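How to Fold a Paper Map So It Stays Folded

Filed under: Getting There

Every glove compartment holds at least one paper map that has been folded by someone in a hurry. It is now the shape of a small pillow. The cover is on the inside, a lake is on the outside, and opening it calls for the kind of patience most people save for airports.

Maps are folded by machine at the printer, once, and after that it is up to us. I have been driving with them since well before my phone began telling me where to turn, and I still carry a Lamont county sheet in the door pocket. My first one, a Mastel road map, lasted a single summer. I refolded it against the creases at every gas stop until it came apart into what I can only call place mats.

What you need

A flat surface bigger than the map. The hood of a car will do if the wind is down.
Your map.
Clear tape or, better, archival mending tape.
A bone folder, or the back of a spoon.
Ten minutes during which no one asks if we are lost.

Step 1. Open it all the way

Most of the trouble comes from trying to refold a map that is half open. You turn over one panel, the next one pops up in protest, and soon you are wrestling a tent. Lay the whole sheet out, printed side up, and smooth it from the middle toward the corners with the side of your hand.

Now look at the creases. A standard road map has two sets. The long crease or creases run the width of the sheet, and the short ones run up and down and make the accordion. Some of the folds are meant to point toward you (mountains) and some away from you (valleys). The originals are sharp and straight. The ones you added at a stoplight are soft and a little crooked, and those are the ones we are going to pretend never happened.

Step 2. Find the cover

The cover panel is your landmark. On almost every map it sits at one end of the sheet, on the back, next to the panel with the mileage chart and the ad for a motel that closed in 2000. Turn the sheet so that the cover is face down at the bottom left corner. If it lands at the bottom right, that's fine too, just mirror what follows and don't write to me.

Step 3. Do the accordion first (usually)

Start at the end away from the cover. Fold the first panel along its crease, then the next one the other way, and keep going back and forth until you have a long, narrow stack. Press each fold before you start the next. If a fold fights you, stop. You have it backward, and pushing harder only makes a new crease for you to be confused by next year.

Then fold the stack along the long crease, with the cover ending up on the outside. If you have the cover showing and both edges even, you have done something that my entire family has failed to do on three separate vacations. 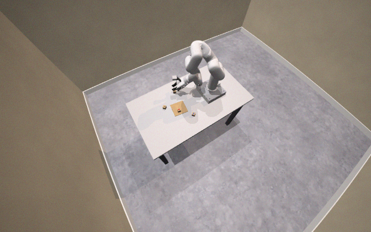
My Warkitz hiking map goes the other way around, long fold first and then the accordion. I did it in your order and ended up with the legend on the front and a very fat spine. Might be worth saying so before people start pressing things with spoons.

Fair point, and I've added the "usually" to the heading above. Warkitz sheets, and a lot of trail maps, are folded in half lengthwise before the pleats go in. You can tell which kind you have by checking the long crease while the map is open. If it points the same way all the way across, it went in first. If it flips from mountain to valley at each panel, the accordion went in first and you can follow the steps as written.

Step 4. Calm down the wrong creases

Put the map under something heavy overnight. A stack of cookbooks is good. For stubborn wrinkles, use an iron on its lowest setting with no steam and a clean dish towel over the paper. Test a corner first, and skip the iron altogether on anything coated or plastic, unless you have always wanted a map of the underside of your iron.

Step 5. Mend the corners

Maps wear out where the folds cross. A tiny hole appears there, always over the town you are trying to find. Cut a small square of tape, put it on the back, and rub it down with the spoon. Then fold the map once while the tape is fresh so that it learns where the crease is. Don't run long strips down the folds. They stiffen the paper and it will split right beside the tape, out of spite.

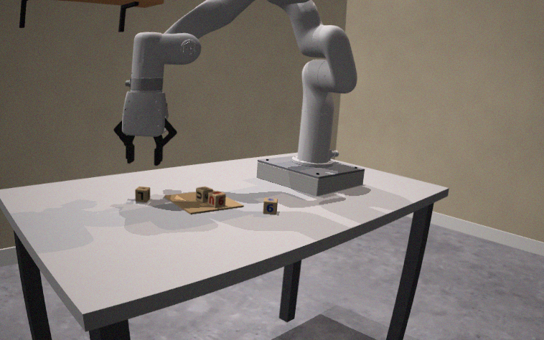

Lay everything flat before the first fold.

Folding for the road

Once the map behaves, you can cheat a little. For a day's drive, open only the accordion and leave the long fold shut, which gives you the top or bottom half of the sheet in a strip you can page through like a book. The passenger turns panels as you go. Drivers should keep their hands to themselves.

If your route crosses the long fold, and it will, because the Jeltance turnoff and every other turnoff worth taking is printed exactly on that line, pull over and open the whole thing. Have a snack. Refold it before you start the engine again, starting at the end away from the cover.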